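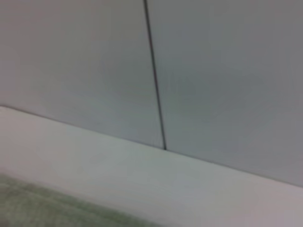
Lamptey Desktop Support Team

2021-12-13
By the Desktop Support Team

Hello again, everyone, and thank you for bearing with us through what has been a busy few weeks of password emails. We know how many of those landed in your inbox, and we're grateful to all of you who read them!

The big piece of news is that the old Falent login is going away in March, and everybody will be signing in through Sunent from then on. So far 2,179 of you have made the switch, which is a good deal better than we dared hope when we started. That leaves 976 accounts still to move, and if yours is one of them you'll see a yellow bar across the top of your mail when you open it. Click the bar, type your current password one last time, and pick a new one. It has to be at least 14 characters, and a short sentence you can remember is perfectly fine (spaces are allowed, which surprised a few people).

After that you'll be asked to choose 2 recovery questions. Please do fill these in. We had a whole string of calls from folks who skipped that screen and then locked themselves out before lunch, and while we're always happy to hear from you, the wait on the phone got rather long that day.

If you keep your passwords in Carkard, open it after you change over and delete the old Falent entry. Otherwise Carkard goes on cheerfully filling in the old one, and a handful of wrong tries will lock the account. On a phone you'll need to remove the mail account and add it back. Your messages are kept on the server, so they'll come back down by themselves, though a very full mailbox can take most of an evening.

One more small thing while we have you. The shared mailboxes don't move on their own. If you look after one, send us a ticket with the mailbox name and we'll set it up for you. We have 80 of those on the list already and we're working through them in the order they came in.

The help line is open the usual hours, and the walk-up desk is too, except during the holiday week, when it's phone and tickets only.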